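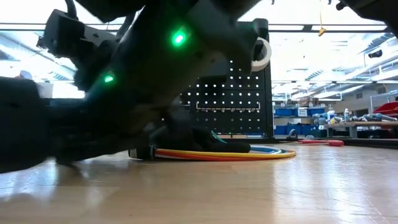

Cables and cords: how to keep them in order

In my workshop at Clunbridge I lost many hours with knots. Now I follow a few simple habits, and I write them down for other people who have the same trouble.

Never wind a cable around your hand and elbow. This gives a twist to every turn, and after one winter the cable does not want to lie flat anymore. Make loops of the same size and let the cable turn a little between your fingers. Close the coil with a strip of cloth or a hook-and-loop tie. Wire ties are too hard for the cover.

Long extension cords I keep in a bucket, with the plug hanging outside — so I can pull the length I need. Short cords go in paper bags, and I write the length on the bag: 200 cm, 600 cm. Before storing, wipe the cord with a damp cloth and leave it to dry for 20 minutes.

Tape is better hanging on a peg than lying in a drawer, where the edge collects dust. Fold the end of the tape under itself, and you will find it again.
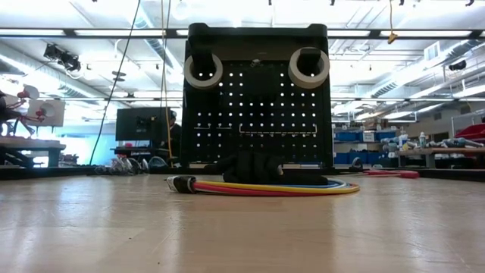
Kumarasinghe writes that the bucket is good for thin cords, but a heavy one should be laid in wide loops on a shelf, and a cord must be fully unwound before a heater is connected to it.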